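Gevero Hard Wax Oil, Satin Gloss, 600 ml

We've been selling Gevero to people with tired old tables for years now, and it's still the tin we reach for at home (our own kitchen table has had three coats and a great many breakfasts). It goes on with a cloth, smells faintly of oranges and is lovely and forgiving if you've never oiled anything before!

A light, warm tan with the grain still showing, and a good bright shine where the light catches it.

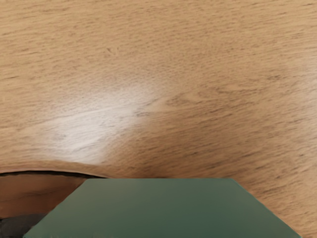 Delivery and returns

Orders over £30 go out free from our Jerkden shop. Unopened tins can come back to us within 30 days.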